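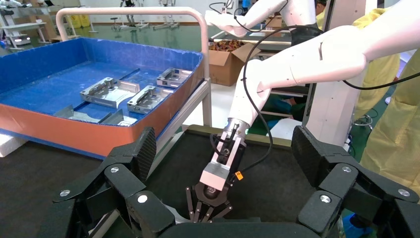
Treasa Brennan asked at the 10:00 handover whether the Rindent starter should be discarded after the second failed rise, and her view was that it should be kept for one more feeding before a decision is taken. The workshop has accepted that view and the culture remains on the shelf, relabeled.

Notebook, bakery development, September

Purpose. To establish whether the rye leaven supplied by Nisach can replace the present wheat leaven in the Brophy loaf without altering the baking schedule.

Method. Flour 610 g, water at 85 percent of flour weight, salt 2 percent. The leaven was fed the evening before and used at 6:00. Bulk fermentation took place in the lidded tubs, with folds at the usual intervals. Shaping was done by Éabha Ó Ceallaigh, who prefers a tighter round than the written procedure calls for — the procedure should be amended or the practice should stop.

Observations. The dough was slack at the first fold and held its shape poorly on the bench. Flavor of the baked loaf was good, distinctly sour at the crust. Crumb was close near the base. Two tasters found it gummy; the loaf had been cut warm, contrary to instructions, and their remarks are recorded without weight.

Ashton Grimshaw considers the hydration too high for rye and has requested a repeat with less water. Pádraig Ní Bhriain disagrees and attributes the slackness to the flour, which came from an opened Zeltham sack of uncertain age. The sack has been set aside. Its lot number was not legible and should be requested from the supplier.

Oven. The lower deck continues to run cool at the left. Loaves are to be turned once until the service visit.

Actions. Repeat the bake with fresh flour, all other quantities unchanged. Thảo Võ to check the probe thermometer against ice water and enter the reading on the facing page. The second tub lid is cracked and must be replaced before the next trial.

Leaven fed at 16:30, moderate activity, smell clean. Salt is nearly out.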